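Medicine box swap comes to Clandia community room

15 Oct 2010

I have a confession to make before I report on anything: until last month my medicine cabinet was a shoebox. Pills on the bottom, bandages on top, three half-used tubes of something with the labels rubbed off. So when the flyer for the first aid box evening went up at the Clandia library branch, I signed up mostly out of guilt (and because it was free!).

It turned into a pretty good night. The Irnora neighborhood group has 200 plain storage boxes to give out this fall, the kind with a lid that latches down and a handle on top so you can grab it and run. You bring whatever is rattling around your drawers at home, you sit down at one of the tables, and you pack it all over again from scratch. Expired stuff goes in a separate bag and gets taken to the Görtz pharmacy on the corner, which has agreed to get rid of it properly.

The trick, and I'd never thought of this, is to start with the small cartons and stand them up along one side. If you lay them flat you end up stacking, and then the thing you need is always at the bottom. Lid off and set down behind the box, cartons in along the wall, soft stuff like gauze in whatever space is left over. I was slow at it. My neighbor had hers latched and was on her second cup of coffee while I was still reading the tiny print on a packet of antihistamines from a vacation I barely remember.
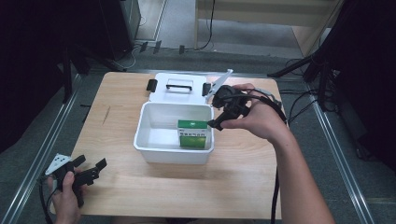 Zeyu Meng thinks standing things up only works if you write the expiration date on the top flap of every carton, in thick marker, before it goes in. Otherwise you pull out each one to check it, and in a week the whole row has fallen over. Zeyu also says to leave the paper leaflets in, however much room they take up, and I heard that repeated at two other tables before the evening was over.

I went home and did the marker thing. My handwriting is terrible but I can read it, so fine.

A few practical bits for anyone who wants to come along. The next session is in the same room on Stulus Street, and it runs until the tables are clear. Each household gets one box. Bring your own marker and a bag for the old stuff, and please don't bring anything liquid that's already open, we had a cough syrup incident in September and the carpet was the loser. Kids are welcome, but keep the pills up on the table and within your reach the whole time.

Boxes already handed out: 25, including mine, which now lives on the top shelf in the hallway closet. The shoebox has gone back to holding shoes.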